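Can you teach a robot by showing it?

You may have seen a film of a robot folding a towel or putting a carton of milk away. Somebody in the film, or the voice talking over it, will probably tell you that the robot "learned it by watching people". It sounds lovely. It also leaves out nearly everything interesting, so let's slow down and ask what is really going on.

Two ways of showing

Grown-ups who build robots have two main ways of showing them a job.

The first is remote control. A person holds a pair of handles, or wears a headset, and the robot's arm copies what the person's arm does. If you move left, it moves left. If you close your fingers, its gripper shuts. All the while a computer saves what the robot's cameras saw and where its arm went. When you see a robot doing something very clever in a film, this is the first thing to check. Was there a person with handles standing just out of sight? Sometimes the small print tells you. Sometimes there is no small print.

The second way is to leave the robot out of it. The person holds a gripper in their own hand, a bit like a litter picker, and does the job with that. A camera on the gripper looks at whatever the gripper is reaching for. Afterwards the pictures and movements are given to a computer, which hunts for patterns in them. A robot with the same kind of gripper might then be able to use what the computer found.

Might. Keep hold of that word, we will need it again.

What does a lesson look like?

Think of a lesson about a fridge. At home you open the door, put the cheese on the shelf and go away. You don't think about it, because you have had years of practice at having hands. A lesson for a robot has to be done with the clumsy gripper, and it has to be done over and over.
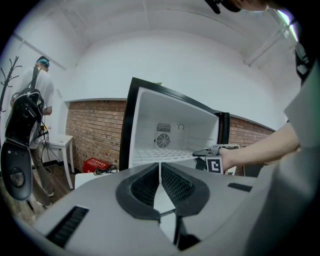 A fridge lesson, seen from a hand-held gripper. Another gripper is reaching in from the right.

Look at the two black pads in the picture. They are the gripper's fingers, and there are only two of them. Try picking up a yoghurt pot using just your thumb and one finger, with your wrist held stiff. Now try turning it round to see the label. You will soon find out why these lessons go slowly.

Can you find the black and white square on the gripper by the fridge? It is a marker. A computer can spot a pattern like this quite easily, much more easily than it can spot a hand or a sleeve, and it can use it to work out where the thing is and which way it is tilted.

How many goes does it take?

A project called Taltum, run by a small firm named Clorkari in the town of Utby, set out to collect 2,000 goes at kitchen jobs. They ended up with 2,107. Then people had to look through them, and 51 were thrown away because something had been dropped or the camera had been covered up.

Compare that with you. If somebody showed you once how to put a jar on a fridge shelf, you could do it. You could do it in your friend's fridge too, and in a fridge with the light broken, and with a jar you had never met before. You would not need two thousand goes. So when people say that robots learn "just like children do", I think you are allowed to be a bit cross about it.

So does it work?

Partly. This is where I would like you to be careful, because the films are made by people who want you to be impressed.

When the Taltum robot was tried on the fridge it had been taught with, it put the jar on the shelf in 45 tries without a mistake. Good! Then it was given a different fridge, with a glass shelf in place of a wire one, and it pushed the jar into the edge of the shelf and kept on pushing. It had no idea that anything was wrong. It did not really know what a fridge was in the first place. It had patterns, and the patterns had stopped fitting.

The firm put the good tries in its film. You can guess about the others.

Does that mean the whole thing is nonsense? No. Showing is still a handy way to teach a machine. Before it, somebody had to type out every little movement, and that was slow and dull as well. A robot that has been shown many fridges, by many people, will usually cope better than one that has been shown a single fridge. How much better is something people are still arguing about — and a few of them have robots to sell.

Questions to ask about any robot film

Is somebody steering it?
Has the film been speeded up? (Look for a clock, or for a person walking oddly fast.)
Has the robot been in this room before?
How many times did it go wrong before this go?

Try it yourself

Smadi is a game for two. One of you is the robot and wears a blindfold. The other is the driver, and can only say left, right, forward, back, up, down, open and close. The robot has to put a plastic cup on a low shelf, using a pair of kitchen tongs. Swap over when you have done it. Then move the shelf and see whether the robot can do it again with the driver keeping quiet.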